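Diary » Work » Takomgate

Newer entry Older entry Archive About

Filed under: work days, robots, grumbling

March, late, kitchen table

Feet hurt. Soup from a packet. Want to get this down before I fall asleep because today was the first whole day of cups at the table, no trays, no counter, and I keep thinking about it.

Paper cups all morning. Upside down, pick up, put down, next one.
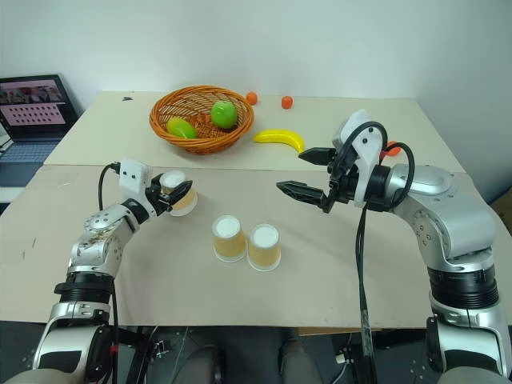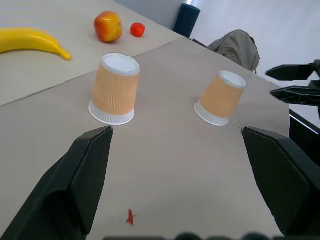

Cups bottom side up, fruit at the back.

So. Unda want the arms setting out cups for the breakfast service by summer. Cups first, then fruit, then they'll see. Kaja had the plan printed and taped up by 8, with my name on it under "table lead" which is a title I did not know I had. No more money with it, I asked.

What I do now: put the cups where the sheet says. Step back. Watch. Write down good or not good. Put the cups back. Again. We got to 88 runs before lunch and I wanted to lie on the floor. My old job was 401 breakfasts on a busy morning, the big conference weeks, and I was never this tired from it. Different tired. Back then it was legs and shoulders, now it's my eyes and a sort of buzzing behind the forehead. You can't chat while you watch either, you miss the bit you're meant to write down.

Eglė came by at ten with her coat still on. She's still on the real breakfast, upstairs, and had her break. Stood with her arms folded through maybe six goes and then said "I do that with one hand while I'm pouring." True. She does. She can drop a whole row of cups with her left and not look. Then she said so what am I going to do with the hand, and laughed, but it wasn't much of a laugh. I said pour more coffee. Stupid thing to say. Must text her.

She asked Kaja straight out at lunch, in front of everyone, good for her. Kaja said no one's hours go down before the autumn rota. Which is an answer about autumn and not about hours. Kaja knew it too, went a bit pink. She isn't a bad boss. I think they tell her on the same day they tell us, or the day before.

Wrote down what has changed so far, for me, on the back of a run sheet:

start 7 instead of 5. This is huge. I saw Rozīte before school, did her braids, badly
no burns
no guests, no one snapping at me about oat milk
no guests, no one saying morning either. Miss the old man with the newspaper
no tips!!
I sit down sometimes
I eat lunch at lunchtime

Looks good on paper when I read it over. Mostly it is. But the tips was my gas money and I hadn't really added it up until this week.

Afternoon we had the Wurow man on the phone for an hour because of the spacing. He wants the cups closer together, as they'd be on a real buffet. I said on a real buffet they'd be stacked in a tower and the guests take two by mistake and leave one on the toaster. Long silence. Then he said could I write that down for him. So I wrote half a page on how people take cups. Who takes from the top, who digs, kids, the ones who touch every rim. Never thought of it as something I knew. He called it very useful, and I was pleased for the whole of the next coffee and then I thought, well, there it goes, that's mine and I just gave it to them on a half page.

Don't know. Kaja says that's the part they can't get without us and I should put it in my review. Maybe I will.

Eglė doesn't want to swap onto the table, Kaja offered. She said she'd go mad. I think she would. But there are 4 of us from the old crew and only two places down here, and I don't like doing that sum so I won't.

One more thing. Clearing up at the end I set the cups out for tomorrow, and I did it slowly, one at a time, straight down and let go, wait, like the arms. Didn't notice till I'd done it. Did the same with the glasses at home just now and Rozīte asked why I was being weird. Told her it's my job. She said that's not a job, then wanted to know if the robot could do braids. Probaly better than me.

Tomorrow: text Eglė BEFORE work. Ask Kaja about the tips, is there some allowance or what. Bring the flat shoes. Ask if we can have a stool with a back, the one we've got is killing me. Milk, bread, dishwasher tabs.

Bed.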